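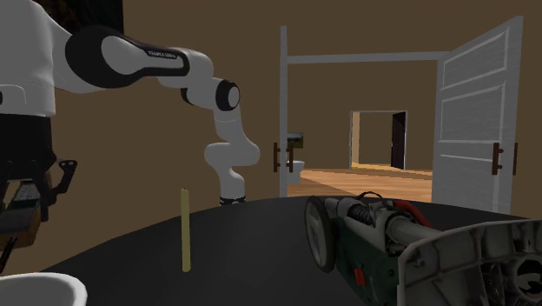

*Render: Sellela*

# A Robot Rehearsal, Sold by the Seat

July 22, 2018

The sales pitch for Wenus starts with a question most factory managers have asked themselves: what if you could try the robot before you paid for it? Sellela, the company behind the software, says you can. You pick an arm, pick a room, fill a table with things and let the arm go at them on your screen. If the job works in Wenus, the brochure says, you can "buy with confidence."

I spent most of June with a trial copy, and confidence is the one thing I can't say I came away with.

Wenus is a simulator. There are plenty of those around, including free ones that serious labs use every day. Sellela's claim is that its version is built for people who don't write code for a living. It comes with a library of arms, grippers, furniture and household and workshop objects, and a set of ready-made interiors to put them in. The standard package has six rooms. A seventh is listed in the menu as coming soon, and it was still coming soon when my trial ran out.

The rooms do look good. A white and black arm stands at the far side of a round black table, with a bowl, a thin yellow stick and a big green and gray power saw set out around it, and a doorway behind opens onto another space with a wooden floor. The saw has been modeled with real care. There's a coiled spring up by the wheel, and the cast plate looks scuffed, as if the thing had done a few years on building sites. Somebody at Sellela enjoyed making it.

Looking at a saw and lifting one are different problems, though, and the second is the one customers are paying to solve. Every object in Wenus has a weight and a grip value, which you can see by clicking on it. I asked Sellela where those values came from. The answer was that they are "based on typical product data" and can be edited by the user. So I edited them. I made the saw lighter, and a pickup that had been failing began to succeed. I made its surface a bit more slippery, and the pickup failed again. The software gave no hint in either case that I had wandered away from anything a real tool might do.

A specialist would shrug at that. Simulators have always depended on good numbers going in. But specialists aren't who Wenus is meant for. A manager who has never set up an arm will take the default values as facts, and the green check mark at the end of a run does nothing to correct the impression.

## What the check mark means

When a job finishes, Wenus produces a report with a success score on top. My best setup, moving a bowl from one side of a table to the other, scored 80 percent. That sounded fine until I went looking for the sample. The default test runs a job only a handful of times, with the objects starting in very nearly the same spots. You can raise the number of runs and let the starting positions vary, but both settings sit on a page called Advanced, behind a warning that results "may be less consistent."

Less consistent is what you want from a test. A bowl on a real bench gets bumped. It gets put down upside down, or with something in it. When I turned the variation up, my score dropped hard, and I trusted the lower number a good deal more.

Lighting is another weak spot. The rooms have a daylight setting and an evening setting, and that's the whole choice. Anyone planning to use a camera to guide the arm will want glare, dust, a flickering tube, a sheet of shrink wrap throwing reflections everywhere. Sellela says more lighting is on its list.

## The Kerkska trial

The company's favorite success story is Pisharody, a tool repair business that takes in worn power tools, strips them and sells them on. Its shop in Kerkska used Wenus to plan a sorting station, and a case study on Sellela's website says the planning phase was cut short by weeks.

Pisharody confirmed to me that it used the software and that it liked it. It also told me some things the case study leaves out. The arm it eventually installed has a different gripper from the one in the simulation. Power cords, which Wenus leaves off its tools entirely, caused so much trouble on the bench that staff now tie them up by hand before a tool reaches the station. And the heaviest saws are still lifted by people.

None of this makes the project a failure. The shop says Wenus helped it settle the table height and work out where the arm should stand, and that getting those wrong would have been costly. I believe that. Reach and layout are mostly geometry, and the software handles geometry well. I moved an arm's base back a little at a time and could see right away which corners of the table it lost. For that job alone, a small shop might get its money's worth.

The trouble is the price, which assumes a lot more. Sellela sells Wenus by the seat with a yearly contract, and the smallest contract covers two seats. The editing tools for adding your own objects cost extra. Without them you're stuck rehearsing with Sellela's saw and Sellela's bowl, and I have yet to visit a workshop where the hard part of the job was in somebody else's catalog.

Sellela wouldn't share any comparison between Wenus scores and the results customers later got from real arms. It said such figures belong to its customers. Perhaps so – but a company that charges for predictions ought to be able to say how often they come true, even with the names removed.

If you're tempted, ask for the trial, and ask for the object editor to be switched on while you have it. Weigh your own parts on your own scale and type in what you find. Then open the Advanced page and turn everything up before you look at the score.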